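Ticket 377: Hearing exhibits missing from public docket after upload
Opened: 2023-09-14
Reporter: Vinh Võ, records desk, Estness county court
Component: Clikport filing portal, docket sync
Priority: 2
Status: Fix applied, monitoring

Summary
Exhibits filed by the prosecutor's office in the land records forgery case show as accepted in Clikport but do not appear on the public docket. Defense counsel has asked for the same files and gets "Document not available." Paper copies are complete.

Steps to reproduce
Log in as a clerk. Open any case with a sealed parent filing. Attach an exhibit marked public. Submit, wait for the receipt, then search the case on the public site.

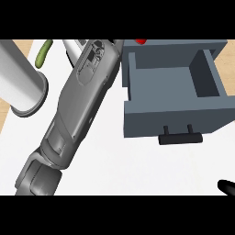 Sync between Clikport and the docket runs through the Trellel connector, which copies the access flag from the parent filing to every exhibit under it. A public exhibit under a sealed motion is therefore treated as sealed. To rule out a file problem, we submitted a test exhibit with a single page. It was accepted, and it was hidden in the same way. The same file under an unsealed parent was published normally.

Checked and ruled out
File size limit. Clerk permissions. Expired certificate on the connector. Search index delay: a full reindex took 90 minutes and made no difference.

Second test, inheritance turned off on staging
Parent sealed, exhibit public. The exhibit was published and the parent stayed hidden. Sealed exhibits under a public parent also stayed hidden.

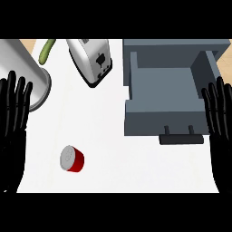 White countertop with kitchen objects, black robot hand at either side.

Fix
Inheritance disabled in production. The affected filings were queued again in batches of 5. Vinh Võ compared each one with the paper file before release.

Open items
Lý branch court still runs the old connector and needs the same change. The judge's order of disclosure refers to the portal receipt time, so receipts must not be regenerated. The vendor patch is expected in October. Leave this ticket open until it has been tested on staging.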